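Nhyira Quansah did not believe in the bread. One slice, set straight on the round table with no plate under it, and Melham expected her to call it breakfast.

"It's staged," she said. "Who eats like this?"
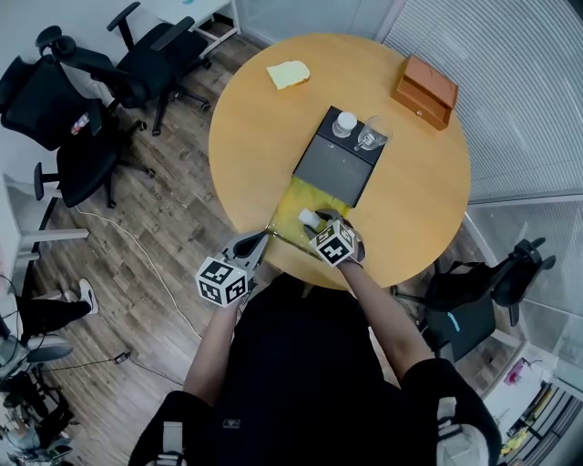
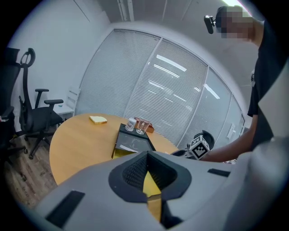
The tray, the glass and the slice of bread.

"My aunt paid more than 300 for that table," Melham said.

"Your aunt told me 3,000 in July."

He thought about it. "There may have been 2 tables."

Nhyira pulled out a chair and sat. She had heard about the second table before – also the second car, and the cottage in Derberg that was always being painted when anyone asked to visit. She picked up the slice and bent it. Soft enough.

"Is there butter?"

"At Kanmont there was butter," said Melham, and went to look for a knife.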